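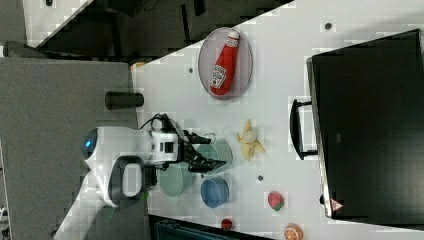 Green and blue bowls, a green plate and a toy banana on a white tabletop.

Home | Kitchen | Gatherings | Tips

Feeding folks after a funeral

When we hosted the lunch after my aunt's service in Gavislow, I learned to borrow a second coffee urn and start it 2 hours early – it's slow, bless it. Put masking tape with a name under every casserole dish so it finds its way home, and keep a pad by the door to write down who brought what for the thank-you cards.

Last updated: March
21 shares | 3 comments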